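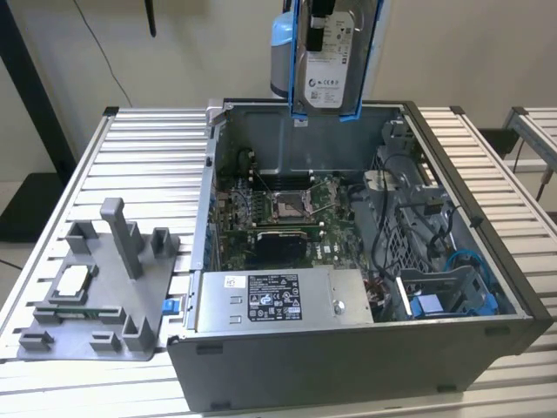

The Sunday Arm

My uncle Welington Bastos believed you should never build a robot in a hurry, and then he gave me until June.

I should back up. The shared workshop in Brustivton is a long room over a tire store, and for 30 dollars a month you get a key, a shelf and the right to complain about the heat. Cauã Frota and I had half a shelf each. We'd spent all winter getting an arm to take apart old computers, or really one old computer, the Dell we kept laying on its side on the slatted table until I could have drawn the inside of it in my sleep. Power supply down at the bottom, drive cage over on the right, and that drive in its blue caddy, the one part the arm truly loved. It would grip the top of the caddy and hold it up over the case like somebody showing off a fish.

The processor was Cauã's department. He printed the gray plate that sits next to the computer, with a square holder for the chip and a slot for a stick of memory, and he printed it again, and again (version 27 was the keeper, and he wrote that on the wall in pencil). I did the arm. We called it Medeiros, after a landlady of mine who could also take a room apart in under an hour.

So, June. Welington had sold his house in Brultgate and was moving to the coast, and he wanted to see Medeiros do the whole job before he left. Drive out, memory out, processor out, everything put down in its proper place, no hands. "I bought you your first screwdriver," he said. "I'd like to see what it turned into." Well, what do you say to that?

We picked a Sunday evening when the tire store was closed and the floor didn't shake. Welington climbed the stairs with a folding chair under his arm, even though we have chairs, and set it up way too close to the table. Cauã asked him to move back. He moved back the width of one shoe.

I typed the command. Medeiros dipped, thought it over, went for the drive and got the caddy on the first try! Up it came, nice and straight. And then it stopped.

"Is it done?" Welington asked.

"It's waiting on the camera," I said, and that was a lie, I had no idea what it was waiting on. Cauã was already scrolling through the log with his lips moving. Some 39 seconds went by. I know because the timer was running on my screen, big green digits, and I couldn't look anywhere else.

My uncle got up. I thought he was leaving, and I started in on an apology, something about the Resov controller and how it gets slow in warm weather – which is true, by the way – but he was only leaning in for a better look. He read the little label on the drive with his glasses pushed up on his forehead.

"Your grandfather held things like that," he said. "A part he'd just pulled. He'd stand there with it so long your grandmother would turn off the light on him."

Cauã stopped scrolling. Behind my uncle's shoulder the arm gave a small click and started to move again.

"Sit down, Tio," I said. "You're in the way."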